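# Skarklow Laboratory Reports Results From Simulated Grasping Study

The Skarklow Laboratory has released the results of a study on how well simulated environments predict the performance of robotic arms working in ordinary rooms. The work was carried out over the spring term under the laboratory's Volell program, which supports research on low-cost testing of robot control software.

Researchers commonly test a control policy by running it many times on a physical arm, resetting the objects by hand after each attempt. The Volell method moves most of this testing into rendered scenes. Each scene combines a model of the arm, a work surface and a small group of objects with a full room background, so that the policy receives images closer to those it would meet outside a plain test cell.

For the study, the team prepared 60 scenes and ran nine control policies in them, for a total of 3612 simulated attempts. A smaller set of 200 attempts was then completed on hardware at the laboratory's Jirkeck site. The ranking of the nine policies in simulation matched the hardware ranking in all but one position. The two policies that traded places had scored close to each other in both settings.

The report notes that the treatment of light had a clear effect on the outcome. When cast shadows were removed from the rendered scenes, agreement with the hardware results fell, and several policies reached for the wrong side of an object. Changes to wall and floor textures had a smaller effect. Scenes in which one object partly hid another remained the most difficult for every policy tested.

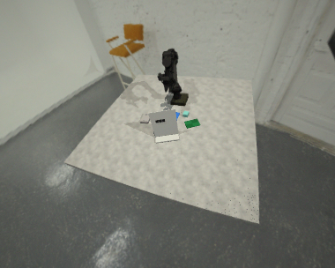

*A rendered scene with a black robotic arm, a gray box-like object and four smaller colored pieces on a pale work surface.*

The authors state that the method is intended for comparing policies during development and does not replace final testing on hardware. Success rates in simulation were higher than those recorded at Jirkeck, and the report advises against quoting them as a measure of real performance.

The scene files and scoring scripts will be made available to partner laboratories in September. A technical session on the findings will be held in the Carnegie Room at Skarklow, and requests to attend may be sent to the program office. A second phase of the study, covering soft and deformable objects, is in preparation.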